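3.1 Coding the fan wiki pages

We took 759 character pages from the Drekholm fan wiki, all for the manga Trevaskis and its anime run. Two coders, 200 pages shared. Personality sections only, no plot recaps.

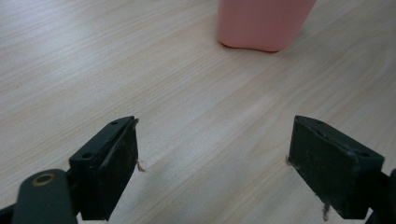

3.2 Kindness words

"Caring" and "lenient" cluster on minor villains - mostly Rilum's household. Edits peaked in April, after the dub. Disagreements were setled by re-reading the chapter.

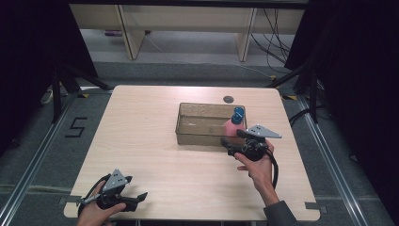

Figure 2. Table with clear open tray, pink block and small blue cylinder.

Heroes get fewer such words, and shorter sections. Stenwood is the odd one out: long page, many editors, hardly any praise. His behaviour in the flood arc
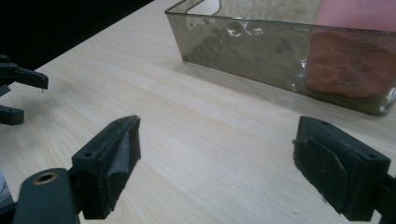 is cited on both sides, often from the same panel. We coded these as mixed and left them in teh totals.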